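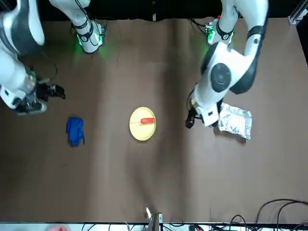
Bravine Kraft Table Paper, Heavy Roll

Brown. Flat, most of the time. Sold by the roll

There are more exciting things to buy for a table. You could get a runner with a bird on it. But if you glue, paint, carve, pot up seedlings, repair clocks or feed children, sooner or later you will want a layer of something cheap between the mess and the furniture, and we have been selling this particular layer for long enough to have opinions.

Bravine Heavy is a plain, uncoated brown paper, thick enough that you can drag a mug across it without plowing a furrow. It has no pattern, no scent and no inspirational wording. One side is slightly smoother than the other. Use whichever side you like. Joris Dierckx in our warehouse believes strongly in smooth side down and will explain why if you phone at a quiet moment.

What you get

One roll, 43 inches wide and 90 feet long, on a cardboard core with a 3 inch opening. It arrives in a paper sleeve with a strip of tape around it. Keep the sleeve. A roll without one slowly unwinds itself in a closet until it has become the closet.

Color: brown
Finish: uncoated
Width: 43 in
Length: 90 ft
Core: 3 in
Shipping: in its sleeve, inside a long box that your mail carrier will lean against something

Will it lie flat?

More or less. It has spent months wrapped around a tube and has formed habits. The outer few yards relax quickly. Closer to the core the curl gets stubborn, and the last stretch wants very much to be a tube again. Cut your piece the night before, turn it curl side down, and put a few heavy books along the edges. If you're in a hurry, roll it backward around the core for a minute and let go.

Creases are another matter. Once this paper has been folded, it remembers. You can soften a fold by hand, and a warm iron with no steam will take out a bit more, but a faint line tends to stay. For gluing and painting it makes no difference. If you are photographing your handmade soap for an online shop, cut fresh and carry the sheet rolled.

Soft wrinkles come from damp air and from elbows. We can't help with either.

What it's good for

Covering a workbench. Covering a dining table that has temporarily become a workbench, for reasons you'll go over later with the rest of the household. Drawing patterns at full size. Wrapping parcels. Masking floors along a baseboard. Lining drawers, if you enjoy lining drawers. Writing measurements directly on the table in pencil, a pleasure that people with nice tables never get to have.

Mahlet Gidey, who handles our school orders, uses it at home for dumplings and draws a circle for each person's plate. She tells us this ended all disputes over territory. The paper isn't sold as a food wrap, so keep the dumplings on the plates.

What it's bad for

Standing water. Bravine Heavy will shrug off a few drips of white glue or a spot of poster paint, but it's paper, and a tipped-over jar will go straight through. Put an old plastic sheet underneath for wet work. It's also no use as a cutting surface. A craft knife passes through it and starts on the table with no change in tone.

Don't use it near a candle or under a hot glue gun that you plan to forget.

How to hold it down

Masking tape on the underside at the corners, pulled snug but not tight. If you stretch it hard across a table on a dry morning it will look terrific until the weather turns, and then you'll have ripples. For long tables, run one continuous piece down the length and let it hang a few inches over each end. Two pieces side by side need an overlap of 3 inches or so, taped from below. Tape on top will catch every sleeve in the room.

The cutter

We stock one roll cutter, the Zurkcombe bench model. It's a steel bar with a serrated edge and two feet, and it takes this roll without an adapter. Bolt it down. The instructions say bolting is optional, which suggests they were written by somebody who had never pulled paper off a heavy roll toward their own lap. Scissors work too, and in a straight line if you follow a pencil mark.

Ordering

Single rolls ship from stock. A case is 8 rolls and comes on a small pallet, so please have a plan for the pallet. We ran out in August, when what seemed like every classroom in the region ordered in the same week, and Bart Bosman has since been allowed to order more than he thinks we need. The next delivery from Van Acker is due on 26th October. Orders for full cases placed before then will go out in the order we received them.

Returns are fine if the roll is still in its sleeve. We can't take back a roll that has been started, even if you only used a little and rolled it up again very nicely.

From customers

"It is brown paper. I have no complaints about it." Themba Ntuli

"Thicker than the last stuff I bought. The box was longer than my car, so bring the other car." Ans Van Rooij

Also in table coverings

Bravine Light, same width, for wrapping and for people who change the sheet daily
Didudlow white drawing roll, which shows everything
Zurkcombe bench cutter, bolts included
Spare sleeves, for those who threw out the first one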